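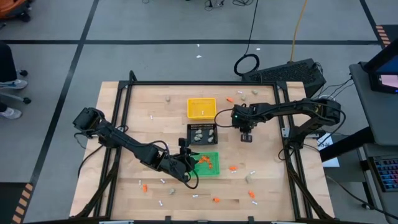
Two arms over a wooden table, with a green tray under one gripper.

My cable box died on a Sunday, and the replacement from Bright came with a remote that has 42 buttons. I use 6 of them! The rest sit there in tiny gray print, waiting for my thumb to slip while I'm reaching for the volume (and it always slips). 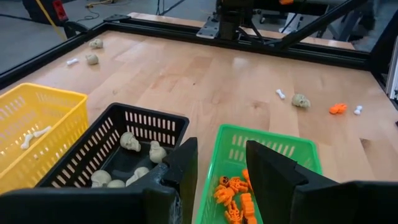
I miss my old Juter remote, which was fat and ugly and let me change channels in the dark. Two big rockers, a mute button you could find by feel, done. When I called the Jilunville store about getting another one, they offered me an app. An app! I don't want to unlock my phone to turn down a commercial.
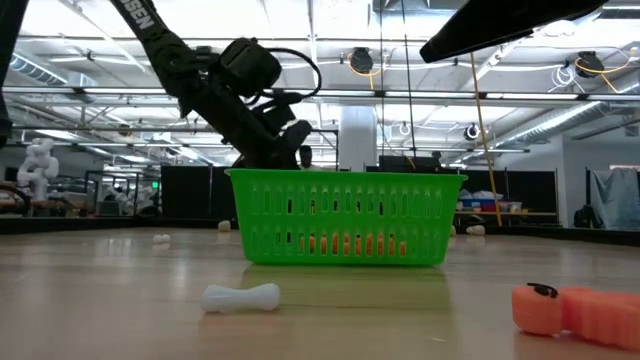
The green basket, with something orange showing through its slots.

So here's my plea to whoever designs these things: give me fewer buttons and make them bigger. I'd pay extra for that, and I bet half of Prunadmont would too.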